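Filed under: Places and Population > Project Updates | 2 comments

Small Places Count - progress report to the Lindholm Fund
1 August 2025

Quick one this time, sorry, the long version comes with the final accounts. Covers everything from May up to now.

Where we are. The gazetteer of small towns is mostly drafted. The aim hasn't changed: one page per town, with population, year it was incorporated (if it ever was), what county it's in, where the name comes from, nearest bigger place. Anything with under 1000 residents counts as small for us. Plitero and Flallen are finished and checked. Triltow is drafted but not checked, see below.

Population figures. We're using the last full census for the main number and putting the newer estimate next to it, in smaller type. Went back and forth on this. The estimates look more current but for a very small place they jump all over, and a reader who sees a town lose a fifth of its people in one year will think something terrible happened. Usually it's just the method. There is now a short note on every page saying so. Fund asked for this in the last feedback, so please tick it off.

Flallen was the hard one. Two different boundaries in use - the town limits and the older township line, which takes in the farms along the creek. Half the published numbers use one and half use the other and hardly any say which. We went with town limits everywhere and put the township figure in a footnote. Took most of June to untangle. The map has been redrawn to match and the old one is off the site, though it may still show up in searches for a while.

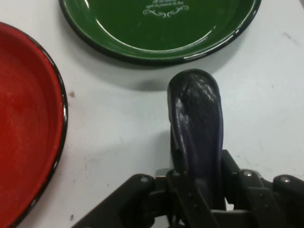 Land use pages are the new piece of work since your last visit. Each town gets a paragraph on what the land around it is used for, housing, grazing, orchards, vegetables, whatever applies. Plitero is done and reads well. The crop part is where we got stuck, because the county tables lump nearly everything into "vegetables, other", so a purple eggplant ends up in the same row as a turnip and you can't say much about either. We've asked the county for the unlumped version. If they can't share it we'll write the paragraph in general terms and move on, not worth holding up the whole page.

Triltow. Behind. The town was never incorporated, so there's no official line around it and the census treats it as a named area only. Our draft says around 500 people, which is the best we can do from the block numbers, and we want a second pair of eyes on it before it goes live. There's also a dispute about the name. One story has it after a mill, the other after a family, and the earliest map we found spells it differently from both. Plan is to print both stories and not pick.

Money. On budget for research. Slightly over on printing, the county archive put its copy charges up in the spring and we had already ordered the old plats by then. Travel is under by more than that, so overall fine. Would like to move the travel leftover into printing if the fund agrees - need a yes in writing for our files. Receipts are in the shared folder, sorted by month, except the archive ones wich are all in one scan.

Problems:
- County website went down twice while we were pulling tables. Have local copies of everything now.
- Search box on our site doesn't find towns if you type "St" instead of "Saint". Fix is written, not yet live.
- Elevations for Plitero were in meters on the page and feet on the map. Both feet now.

Next up
Check Triltow and publish it. Finish land use for Flallen. Start on the county overview page, which will rank the towns by population and link to each one. We'd hoped to have that page by now but it makes no sense to rank them untill the boundary questions are settled everywhere.

One question for the fund. The original proposal promised a printed booklet as well as the site. Libraries still seem to want it, the schools less so. Could do a shorter run and spend the difference on better maps. Happy either way, just need to know before we ask for quotes.

Full figures attached separately as usual.

2 comments

creekroad_reader: Good to see the township line explained at last. My tax bill says one thing and my mailing address says another, been like that for years.

mapsandmiles: Please keep the booklet! Signal is terrible out past Triltow and a website is no use to me there.

We use cookies to remember your settings and count visits. Accept | Manage choices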